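Paid study participants wanted: two-handed handling of soft items

Posted by: Atuleo, Soft Goods Handling Group
Location: Kulla building, ground floor
Sessions: July, mornings and early afternoons
Contact: Csaba Szénási, study lead

We are looking for adults to take part in a study on how people handle thin, floppy items with a pair of hand-held grippers. The recordings are used to train robot arms to do the same work. No experience with robots is needed, and we are happy to have people who have never held a gripper before.

Background

Our first round of recordings gave us 842 usable runs with mesh laundry bags. We trained a control policy on them and tested it on a two-arm robot at our partner lab, Kariuki. It did well when the bag was lying flat with the hem facing the arms. It did poorly when part of the bag was doubled over. The usual failure was that the fingers closed on one layer of netting when they needed both, or missed the edge and slid along the table.
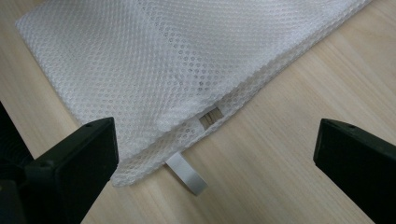 When we went back through the first round, we found that most participants had started from the same few bag positions. Only 10 people took part, and several of them settled into one way of working early on and kept to it. For the second round we want more people, more starting positions and fewer instructions from us. If you would pick up a bag in a way we haven't thought of, please do it that way.

What you will do

A session lasts two hours including breaks. You will work at a table with a gripper in each hand. The grippers open and close with your fingers, and most people are comfortable with them after a quarter of an hour of practice.

1. Get fitted. We adjust the finger straps and route the cables so they don't catch on your sleeves.
2. Practice with cloths and bags for as long as you like. Practice runs are not kept.
3. Do the recorded tasks: spreading a bag flat, turning it over, opening and closing the zipper, and folding. One run takes a minute or two. If a run goes wrong, carry on and try to recover. We keep those runs too.
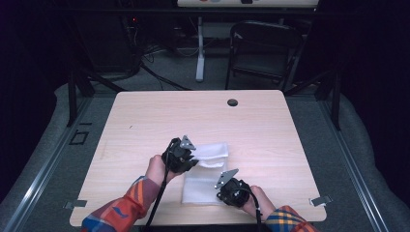 4. Fill in a one-page form on hand comfort and which tasks felt hard.

Zipper tasks

About a third of each session is spent on zippers. This is the part of the method we know least about. In the first round, 743 of the runs could be labeled automatically from the finger positions, and the rest had to be labeled by hand. Nearly all of the hand-labeled ones involved a zipper pull. The pull is small, it can lie at any angle, and the netting moves as soon as you touch it.

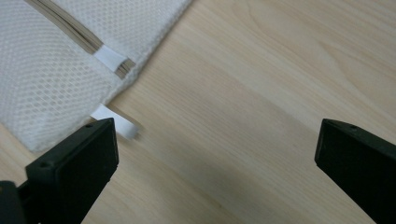
We will ask you to try each zipper task with your left hand leading and then with your right. Speed does not matter. A slow run with a clear grasp is more useful to us than a quick one, and you may stop between runs whenever you want.

The labeling is done in Coltix, our own annotation tool. Participants who enjoy the work can ask about paid labeling hours later in the year.

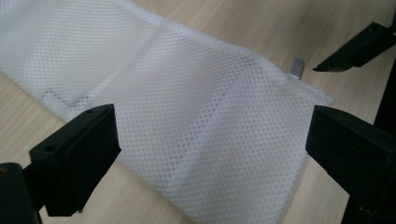 Mesh bag on the study table, with the grippers in position.

Who can take part

You should be 18 or older, able to stand for 20 minutes at a time, and free of any current hand or wrist injury. Left-handed people are especially welcome, as we had very few in the first round. If you took part before, you can't join this round, but we would like to hear from you about the next one.

Please wear sleeves that fit close at the wrist or can be rolled up. Rings and watches have to come off.

Pay and data

You will be paid at the end of the session, even if you stop early. We record the gripper positions and video from the cameras in the setup. Your name is kept apart from the recordings, and you can ask us to delete your runs until the data set is closed. Our target for this round is 600 new runs, and sign-up ends when we reach it.

How to apply

Use the sign-up form on this page and tell us which hand you write with and what times suit you. Csaba Szénási answers all questions about the study and will confirm your slot by email.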